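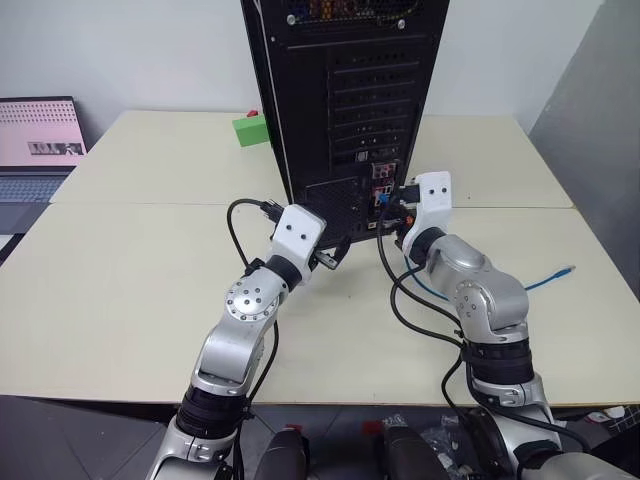

Attachment 1: cable task, both arms reaching toward the back of the tower, right gripper at the ports

Ticket: Right arm drifts while I'm holding a plug in the port (remote control)
Opened by: Ffion Powell
Product: Binum two-arm, Wuvinholm leader handles
Status: Resolved

Hi all,

Me again, sorry! I'm recording the PC cabling task, where I drive both arms from the leader handles and plug things into the back of a desktop tower. The left arm is fine. It'll hold a cable all day and stay wherever I put it. The right one has started creeping as soon as it touches the I/O ports. I line up a black connector, push gently, and the gripper slides a few millimetres towards the edge of the case even though my hand hasn't moved (I've had my elbow braced on the desk to make sure). Then the plug goes in crooked or pops out altogether.

Out of 16 tries this morning I'd keep 5. The rest I've binned, because I don't want the policy learning my wobbles as if they were good technique.

What I've tried so far:
Restarted the leader handles and the arm controller. No change.
Re-zeroed the right arm in its rest position. Better for two tries, then back to creeping.
Swapped left and right handles. The creep stayed with the right arm, so I don't think it's the handle.
Turned force feedback off. Creep stopped completely, but I can't feel the plug seat, so I'm pushing far too hard and the tower scoots back on the table.

Could it be the cable itself? There's a fair bit of cord hanging off the right gripper and looping down by the front of the table, and when I reach up to the ports it must be tugging.

Ffion

Reply from Rivera support, 10:40 am

Hi Ffion, thanks for the attachment, it helps a lot. A hanging cord can certainly do it. With feedback on, the controller reads the tug as contact and gives way to it. Can you check the payload setting for the right gripper, and tell us what the compliance is set to in the Pamex panel? Please also try one run with the slack lying on the tabletop before you grip the plug.

Reply from Ffion Powell, 1:15 pm

OK, so! Compliance on the right was 90 and the left was 8. I have no memory of changing it, but I did load an old profile in January for a wiping task, where you want the arm nice and floppy, and I bet it came across from there. The payload looked normal on both sides.

I did the slack test first, before touching any settings. Laying the cord on the table cut the creep down a lot but didn't get rid of it. Then I set the right arm to 8 to match the left and it was rock solid, feedback on, and I could feel the click when the connector seated. Lovely.

One small leftover: at 8 the right arm feels a bit heavy when I twist my wrist to line up a plug. Is there a way to loosen just the wrist?

Reply from Rivera support, 2:05 pm

Yes, open the per-joint tab in Pamex and raise the last joint only, a little at a time. Save it under a new profile name so the wiping one can't overwrite it.

Reply from Ffion Powell, 3:30 pm

Done, and it's much nicer on the wrist. I've saved it as "cabling right" and I'm recording again, with the slack laid out on the table before every take. I'll redo the takes I binned this morning and leave the wiping profile well alone. You can close this one, thanks heaps for the quick help!

Ticket closed by Rivera support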